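Simulationspaket Clinetti im Test: Viel Oberfläche, wenig Auskunft

Vorweg, damit keiner bis unten scrollen muss: Ich würde Clinetti in der jetzigen Fassung nicht kaufen. Ich würde es auch nicht wegwerfen. Wer schon eine Lizenz hat und damit zweiarmige Manipulation an Türen und Schränken trainiert oder auswertet, bekommt brauchbare Szenen und einen Taskplaner, der sich ordentlich skripten lässt. Wer von Genex kommt und sich von den Werbeseiten überzeugen ließ, dass hier endlich die Lücke zwischen Simulation und echter Hardware kleiner wird, sollte noch warten.

Getestet habe ich auf einer Workstation unter Linux mit einer Grafikkarte der oberen Mittelklasse. Angefangen im März, dann mit Unterbrechungen weiter, bis die zweite Lizenzperiode auslief. Das Paket besteht aus drei Teilen, die einzeln installiert werden, was die Dokumentation erst im zweiten Kapitel erwähnt: der eigentliche Simulator, der Planer (heißt intern immer noch Hoarau, nach dem alten Projekt, aus dem er stammt) und ein Auswertungswerkzeug mit Weboberfläche.

Installation

Der Simulator lief nach einer Stunde. Der Planer nicht. Hoarau verlangt eine ältere Version der Kollisionsbibliothek als der Simulator, und das Installationsskript überschreibt die neuere ohne Rückfrage. Wer beides in getrennten Umgebungen hält und über die Netzwerkschnittstelle koppelt, hat Ruhe. Im Handbuch steht das nicht, im Änderungsprotokoll schon, unter »Bekannte Einschränkungen«, vorletzter Punkt.

Szenen und Aufgaben

Mitgeliefert werden 211 Aufgaben. Die Zahl steht groß auf der Produktseite, und sie stimmt, wenn man jede Variante mitzählt. »Linken Türflügel öffnen« und »rechten Türflügel öffnen« sind zwei Aufgaben. »Schublade schließen« gibt es in einer ganzen Reihe von Küchen, die sich im Wesentlichen durch die Textur der Fronten unterscheiden. Für das Training von Wahrnehmungsmodellen mag das reichen. Für eine Aussage darüber, ob eine Policy verallgemeinert, reicht es mir nicht.

Gut gemacht sind die Innenräume mit Türen. Die Scharniere haben Reibung und Spiel als getrennte Parameter, die Klinken lassen sich einzeln mit Rückstellkraft versehen, und bei Doppeltüren kann man festlegen, welcher Flügel zuerst aufgehen muss. Das habe ich bei Genex immer von Hand nachbauen müssen. Allerdings sind die Standardwerte so gutmütig gewählt, dass auch ein schlampiger Griff die Tür noch aufbekommt. Wer Erfolgsquoten vergleichen will, sollte die Reibung zuallererst hochsetzen und die Zahlen aus dem Schnellstart vergessen.

Planung

Der Planer arbeitet zweistufig. Zuerst wird eine Greifpose gesucht, danach eine Bahn für beide Arme gemeinsam. Die Posensuche ist flott. Die gemeinsame Bahn ist der Punkt, an dem ich die meiste Zeit verloren habe. Hoarau behandelt den freien Arm wie ein starres Hindernis, das sich zufällig mitbewegt. Soll der linke Greifer an eine Klinke, während der rechte nur irgendwo warten darf, dann bekommt der rechte eine Warteposition zugewiesen, die aus einer Tabelle stammt und mit der Aufgabe nichts zu tun hat. In engen Räumen endet das in Plänen, die formal kollisionsfrei sind und auf einem echten System niemand freigeben würde.

Es gibt einen Schalter dafür, er heißt »relaxed_idle«. Damit darf der wartende Arm ausweichen. Die Planungszeit steigt dann deutlich, und in meinen Läufen kam es vor, dass der Planer zwischen zwei gleichwertigen Ausweichposen hin und her sprang, bis die Zeitgrenze griff. Auf meine Anfrage beim Support kam die Empfehlung, die Zeitgrenze zu erhöhen. Danke.

Wahrnehmung

Die virtuelle Kamera am Roboter lässt sich mit einem sehr weiten Blickwinkel betreiben, und die Verzeichnung wird sauber mitgerechnet. Gerade Kanten werden krumm, wie es sich gehört. Die mitgelieferte Segmentierung kommt damit leider schlechter zurecht als der Renderer. Am Bildrand zerfallen Flächen, die eindeutig zusammengehören, und kleine Beschläge vor dunklem Holz verschwinden in der Maske der Tür. Gerade die Klinke, also das Einzige, was den Planer an einer Tür interessiert, ist damit die unsicherste Klasse. Man kann auf die Ground-Truth-Masken des Simulators ausweichen. Dann misst man aber nicht mehr die Wahrnehmung, und genau so sind nach meinem Eindruck die schönen Kurven auf der Produktseite entstanden. Beweisen kann ich das nicht, die Konfigurationsdateien dazu sind nicht veröffentlicht.

Eine eigene Segmentierung einzuhängen geht immerhin ohne Verrenkungen. Die Schnittstelle ist klein und dokumentiert. Ich habe ein Modell aus einem älteren Projekt eingesetzt, und das lief am selben Nachmittag.

Material und Licht sind ordentlich, aber auffallend gleichmäßig. Die Holzböden haben alle denselben warmen Ton. Es gibt eine Option zur Randomisierung von Texturen, die bei Türen nur die Helligkeit verändert und bei Böden gar nichts tut. Den Fehlerbericht dazu habe ich eingereicht, er steht auf »bestätigt«.

Auswertung

Für die Weboberfläche habe ich wenig übrig. Sie ist hübsch und langsam. Ein Durchgang mit 200 Episoden lässt sich laden, danach braucht jeder Filter einige Sekunden, und wer zwei Läufe nebeneinander sehen will, öffnet besser zwei Browserfenster. Die Erfolgsquote wird groß angezeigt, die Streuung über die Startwerte muss man sich aus dem Export holen. Bei einem Werkzeug, das »Auswertung« im Namen führt, finde ich das dürftig.

Brauchbar ist die Einzelbildansicht. Man kann an jeder Stelle einer Episode anhalten und das Kamerabild vom Roboter aus exportieren, ohne Überlagerungen und in voller Auflösung. Für Fehleranalysen nutze ich inzwischen fast nur noch das. Arnura bietet etwas Ähnliches, dort hängt aber immer noch die Zeitleiste im Export.

Im Vergleich

Gegen Genex gewinnt Clinetti bei Türen und Beschlägen und verliert bei allem, was weich ist oder rutscht. Gegen Arnura verliert es bei der Auswertung im Ganzen, hat aber den besseren Renderer. Der Preis liegt über beiden. Die akademische Lizenz ist günstiger, enthält Hoarau jedoch nur ohne Quelltext, und ohne Quelltext hätte ich die Sache mit den Wartepositionen nie verstanden.

Plus: Parameter für Scharniere und Klinken, saubere Weitwinkelkamera, Export einzelner Bilder, austauschbare Segmentierung.
Minus: Abhängigkeiten zwischen den Teilen, Planer bei zwei Armen, Randomisierung, träge Weboberfläche, großzügig gezählte Aufgaben.

Von fünf Punkten gebe ich 2. Einen dritten hätte es gegeben, wenn die Referenzläufe mit Konfiguration ausgeliefert würden – das wäre eine Frage von ein paar Textdateien. Zwei Exporte aus der Doppeltür-Szene hänge ich an, falls jemand die Darstellung mit dem eigenen Simulator vergleichen möchte.

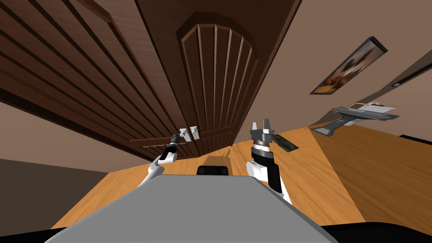
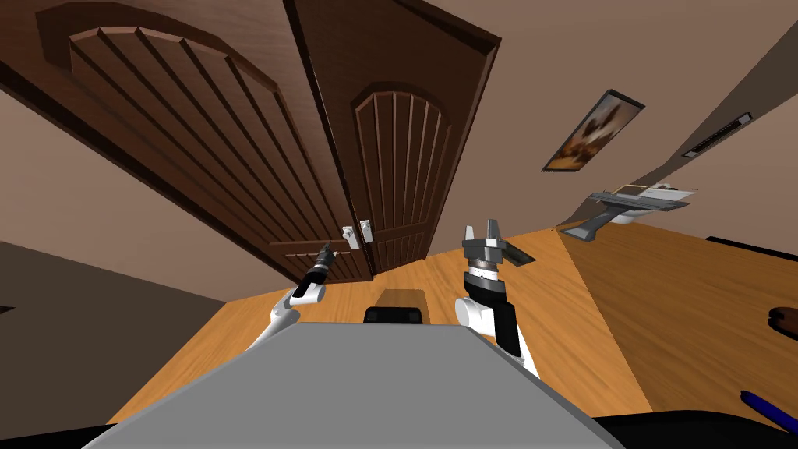
Beide Bilder: Clinetti, Kamerasicht vom Roboter auf Türen und Griffe, der rechte Greifer jeweils geöffnet.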